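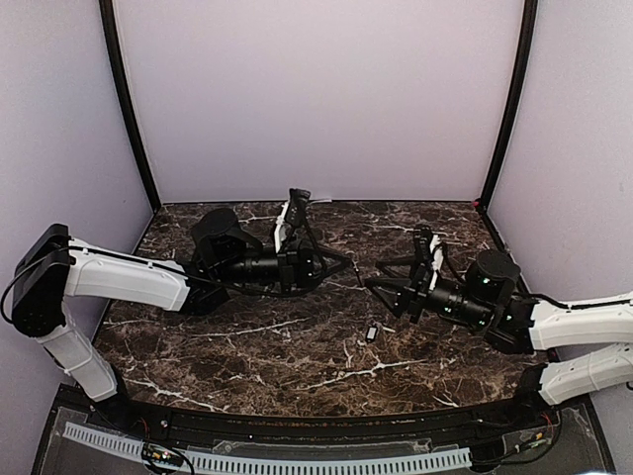
*The two-arm kit on the marble-look top, left gripper closed, right one open.*

On 2/13/20, Umut Kurtuluş wrote:

> Has anyone tried the two-arm bench kit from Tekmont? Zatstead want one and I've been asked for an opinion, which I don't have. Are the wrist cameras any use, and is the enclosure worth paying for?

Umut,

We've had ours on trial for 33 days, so I'm still in the polite phase. The arms are good. The cameras sit up on brackets above the grippers and give a decent view of the fingertips, though you'll spend a morning persuading the cables to stay out of it. Tekmont's leaflet calls the wiring "tidy". Look along the front edge and make up your own mind.

I'd pay for the walls. Plain panels suit the cameras and keep out Ovelitz's opinions.

Support answered 2 of my 10 emails, one of them with a brochure.

Hamdan do a cheaper kit, if you like building things twice.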